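Himdale Trail Bottle – my own bottle, finally for sale

I've been selling other people's camping gear for long enough that I got picky, and the thing I got pickiest about was water bottles. Lids that squeak. Paint that comes off on your car's cup holder. Mouths so narrow you can't get an ice cube in without a fight! So last winter I started bugging the folks at Tinell, who make the steel flasks a lot of you already buy from me, and the Himdale is what we ended up with.

It holds 16 ounces, it's double-walled, and it weighs 260 grams with the lid on. I know there are lighter ones out there (I sell two of them), but they dent if you look at them wrong. I went with the thicker base after dropping an early one down my back steps, and I'd make the same choice again.

The lid took forever. We went through a flip top, a straw thing I hated, and a screw cap with a loop that was too small for my fingers in gloves. The one you get is a plain screw cap with a big loop, and it opens in a turn and a half.

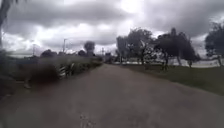
You can take the gasket out with a fingernail, so please do that now and then and give it a scrub. Mine went a little funky in July after I left iced coffee in it for a weekend – my fault, and a soak in baking soda fixed it. Spare gaskets come in the box, two of them, taped under the cardboard flap where people miss them.

Colors are Moss, Brick and plain steel. Moss is darker than it looks on most phones. Brick is the one I carry, and it has scuffed around the bottom ring but nowhere else.

It fits the side pocket on the Yimyam daypack with room to spare. It does NOT fit the Cimammont hip belt, which is cut for a skinnier bottle, so don't order the pair together thinking they match.

Price is $30, or $40 with the felt sleeve. The sleeve is nice if you carry hot tea, and kind of pointless otherwise. Orders in by noon go out the same day. If the lid ever cracks, send me a note and I'll mail you another one.

Shared 16 times | 3 comments

mossyboots
Got the Brick one in March and the loop is great with mittens. Does the cap fit the older Tinell flasks?

Shop reply
Sadly no, the thread is wider on this one. I asked!

trailsnacker
Hand wash only or can it go in the dishwasher? I put mine on the top rack before reading anything, oops. Looks fine so far.

Contact the shop | Shipping and returns | © Himdale Outfitters | Back to top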